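Bellamy Neighborhood News, 5/18/25
From the Supper Club: Setting One More Place
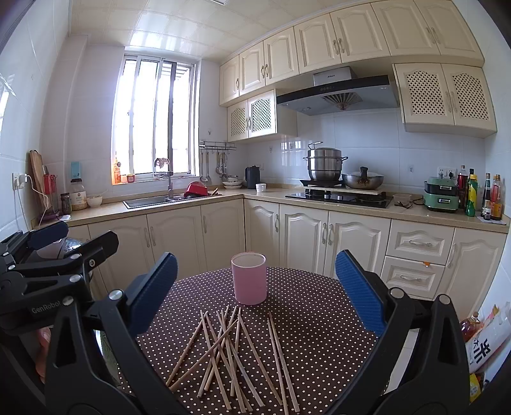 Chopsticks and the pink cup on the polka-dot cloth.

Dear neighbors,

I meant to write this back in January, when the nights were long and we all had more time to sit and read, but then the sink trouble came along and after that the garden got away from me. So it's a spring letter about a winter habit, and I hope you'll forgive me for it.

Many of you know that the Bellamy supper club started with one pot of soup and a few people who were tired of eating alone in front of the television. We now have 20 households on the list, and on a good night we can seat them in three different homes along Ramham Street, with the dessert crowd drifting from one porch to the next. I have been asked more than once how a new person joins, and the answer is so simple that I feel a little silly writing it down. You put your name on the sheet by the mailboxes, you say whether you would like to cook or wash up, and you come. If you can't do either one, come anyway and tell us a story.

What I really want to talk about, though, is hosting, because we are short of hosts and I think I know why. People look around at their own homes and decide they aren't ready. The chairs don't match, or the hallway still needs paint, or there is a stack of mail on the counter that has been there since the holidays. I felt just the same before my first turn. I spent a whole afternoon scrubbing the grout behind the stove, and I can tell you that not one guest went back there to look at it. They wanted to know where to put their coats and whether the rice was done.

If you are thinking of giving it a try, start small. Four people is plenty. Make something you have made many times before, and make too much of it. My own standby is a big pan of noodles with cabbage, ginger and whatever is left in the vegetable drawer, with a bowl of sliced cucumbers in vinegar on the side. It costs very little, it waits patiently if someone is late, and it's easy to leave the meat out for those who don't eat it. I put the hot sauce on the table and let people be as brave as they like.

Ask about allergies when folks sign up, please, and write the answers down. We had a close call with some walnuts in a salad last year – everyone was fine – and since then the sign-up sheet has had a column for it. Use the column! It's the one on the far right, and it has been looking awfully empty.

A word on borrowing. The club has a shared closet at the Skulero building, just past the laundry room, with folding chairs, two big soup pots, a coffee urn and a good many plates from the rummage sale. You can borrow for up to 3 days. Please wash things before they go back, and please dry the urn all the way with the lid off, as it gets a smell that takes a week of baking soda to chase out. The sign-out notebook hangs on a string inside the door. We're still missing the long ladle, and if it's in your kitchen there will be no questions asked.

The closet could also use more serving spoons, cloth napkins of any color and tablecloths for round tables. Our rectangular ones outnumber the round ones by a mile. A small stain is no trouble at all, especially on a dark pattern, where it will soon have company.

The summer picnic will be on the grass behind the Cestar branch library again, near the spigot, with the tables pulled under the trees. We'll do it potluck style, and I'd love to see a few more main dishes this time. Last summer we had seven kinds of potato salad and a single tray of chicken, and while I enjoyed every one of those potato salads (the one with dill especially), the children were eating rolls by the end. There is a new sheet by the mailboxes with a line for each kind of dish. Bring your own plate and fork if you can, and a blanket if your knees allow it.

One last thing for those of you who cook for one most nights. The lunch table at Skulero is open to everybody at noon, and you don't need to sign up or bring more than your own sandwich. The coffee is on, and it's decaf in the pot with the orange handle.

Warmly, and with my apron still on,
Your supper club correspondent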